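Mimlow Bench Planner
Equipment > Planning and simulation > Single-arm cells

Plan the cell before you buy the arm

Small workshops often ring us with the same question: will one arm and a two-finger gripper do the job, or do we need something bigger? The Bench Planner is our favourite way of finding out. You put your own parts into a simulated room, pick an arm, and see where it reaches and where it bumps into things, all before a single purchase order goes out. We love this stage of a project. It's when ideas are still cheap!

The planner comes with 14 arm models and 13 grippers, and you can add your own parts from ordinary CAD files. Rooms can be as plain or as homely as you like. Aiman Sembiring, who built most of the room library, has a soft spot for wooden floors and household furniture, and it's surprising how much an awkward work surface teaches you about reach (flat, open benches let you get away with a lot).
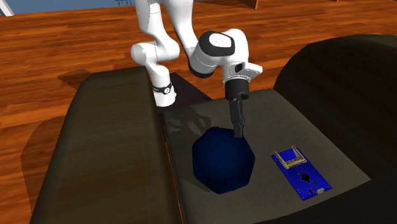

Bench Planner render: parallel gripper at the back rim of an octagonal bowl, circuit board alongside.

Bowls and boards make a good first pair to try. A bowl gives the fingers a rim to go for, but they have to come down in the right place, and a dark one can be hard to pick out if you're also planning a camera. A board lying flat is a different problem altogether. There's very little edge to get hold of, and you may find you want a suction tool or a simple raised fixture. Add both to your budget as separate lines, with the fixture first. It's usually the cheaper fix.

What to have ready
Part drawings or CAD files, with weights
Height and depth of the surface you'll work on
Anything fixed nearby that the elbow could swing into
How many parts you need moved in an hour
A rough spending limit, tooling included

Licence and support
A single-seat licence is £219 a month, and you can stop whenever you like. The trial lasts 14 days and has every room, arm and gripper switched on. Setup takes roughly an hour on a decent desktop computer.

Planning sessions are included for new customers. Janka Šimek runs them by video on Tuesday afternoons, and she'll happily go through your layout with you and tell you which parts of it she'd test on real hardware first. Grip force on soft or slippery parts is nearly always on her list, so do leave some money for a hardware trial.

Works with
Preko layout files (import and export)
Tarigan fixture library
Semusside cost sheets, for turning a finished layout into a parts list

Next room pack: January. If there's a surface you'd like to see in it, send us the measurements and we'll have a go at building it.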